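Stuvlow recalls plug-in lamp timers 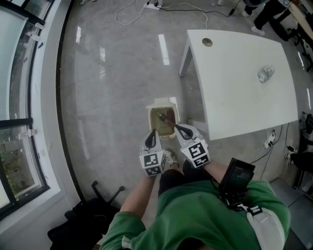
Stuvlow is pulling its Geltus plug-in lamp timers after reports of units getting hot at the plug. The recall covers the 500 watt version only, both the white and the gray. Wall-mounted timers not affected.

Trouble seems to be a loose neutral connection inside, says Thilini Siriwardena, who runs the repair bench at Kanagaratnam Electric. She opened up 7 of them last week. "Three had browning on the terminal. Light loads, you'd probably never notice. Put a space heater on it – bad idea anyway – and it cooks."

The company has 22 complaints so far, no injuries. Spokesman Dinesh Gazi said buyers should unplug the timer and bring it back to the store for a full refund, reciept or no receipt. Don't try to tighten anything yourself, the case is glued and wont go back together right.

How to tell: look on the back, under the prongs. Recalled units have a batch code starting with 50. If the sticker is gone, treat it as recalled.

Plumard Hardware is taking returns at the front counter until 6 p.m., Wednesday till 8. Replacement stock expected in January.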